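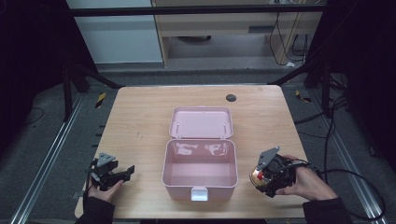
Stavby Crowd and Queue Barrier Sets - Hire and Purchase

If you have ever stood at the end of a closed street at six in the morning, waiting for a truck with the barriers on it, you will know why we started stocking our own. The Stavby is the barrier we send out to most of the fairs, parades, road races and open-air markets we look after, and it is the one our returning customers ask for by name. We have put together this page to answer the things people usually call us about, but please do call anyway if you would like to talk it over. We like hearing what people are planning.

What it is

The Stavby is an interlocking steel pedestrian barrier with flat feet, made for lining a route, closing a side street to foot traffic or shaping a line outside a gate. Each panel hooks to the next at the side, and the hooks allow enough play that you can follow a gentle curve in the road without leaving gaps. The feet turn inward for stacking and swing back out when the panel is stood up. They sit low, and the ends are rounded, which has made a real difference on routes where there are strollers and wheelchairs going by all day long.

It is a pedestrian barrier and should be used as one. It will not stop a car, and we won't hire it out for that purpose. For vehicle closures you want the Skarnent water-filled block, which has its own page, and quite a few of our customers take both: Skarnents across the mouth of the street and a run of Stavby behind them to bring people in on foot.

Sets and what comes with them

Street Set. Enough panels for one ordinary city block on both sides, plus a gate panel that opens for deliveries and emergency access. Best for block parties, small parades and farmers markets.

Festival Set. Everything in the Street Set, with extra straight panels, 3 gate panels and a bundle of corner pieces. This is what we suggest for anything that closes a main road for more than a day.

Line Set. Shorter panels for ticket booths, shuttle stops and restrooms. They are lighter and one person can move them, though two people will be in a much better mood by lunchtime.

All of the sets come with foot covers in bright yellow, a bag of spare hooks, and a printed layout sheet drawn up for your own street plan if you send it to us in time. The foot covers are worth using after dark, and we would ask you to use them anywhere the sidewalk narrows.

Delivery and pick-up

We deliver from the yard at Illudcombe. The trucks carry a tail lift, so you don't need a forklift at your end, but we do need somewhere firm to pull up and a person on site who can show the driver where the stacks should go. Please don't leave this to chance! We have had drivers circle a fairground for the better part of a morning looking for somebody with a radio and a map.

Delivery is normally the day before your closure begins, and pick-up the day after it ends. If your permit only lets you put equipment on the street overnight, tell us when you book and we will do our best to work around it. There is a charge for night runs, and it will be on your quote so that it doesn't come as a surprise.

The hire period is three days, with extra days charged singly. Longer closures are priced by the week. For June we ask that you book as early as you possibly can, as that is when the road races and the summer fairs all seem to land on top of each other.

Setting up

Most crews pick it up within a few panels. Start from a fixed point such as a building corner or a gate, hook as you go, and leave the gate panels until last. On a slope, work uphill. In strong wind take down any banners or mesh from the panels, since a covered panel catches the wind like a sail and an uncovered one hardly notices it.

If you would like a hand, Heino Rimkutė runs our site crew and can come out for the first morning. Heino has laid out barriers for street closures of every shape and has a good eye for where a crowd is going to bunch up, and many organizers have him walk the route with them a week or two ahead. The walk-through is free with a Festival Set. With the other sets there is a small fee, taken off your bill if you go ahead with the hire.

A word on plans and permits

We can't get your permit for you, but we can give you a drawing that shows the barrier line, the gates and the foot covers, and that is usually the page a city office wants to see. Check your own city's rules on the width of emergency access before you settle on a layout. They vary more than you would think, and it is a good deal easier to change a drawing than a street full of steel.

Cleaning and condition

Panels are checked and hosed down when they come back to us. You may see scuffs and worn paint on hire stock, and that is normal for barriers that work for a living. A bent hook or a loose foot is a different matter, so please set that panel aside, tie something to it and let the driver know. Tape residue is the one thing we do charge for. Use cable ties for your signs and snip them off at the end.

Buying

New Stavby panels are sold in stacks of 7. We also sell off part of the hire stock each fall, and this year's yard sale is on 12th September, from opening until the stacks are gone. The older Ķēniņš panels will be in the sale too. They are heavier than the Stavby and the hooks don't match, so don't plan on mixing the two, but they are good solid barriers for anyone who wants something to keep in one place.

To ask for a quote, send us your dates, your street plan and the length of the closure. A rough sketch is fine to begin with.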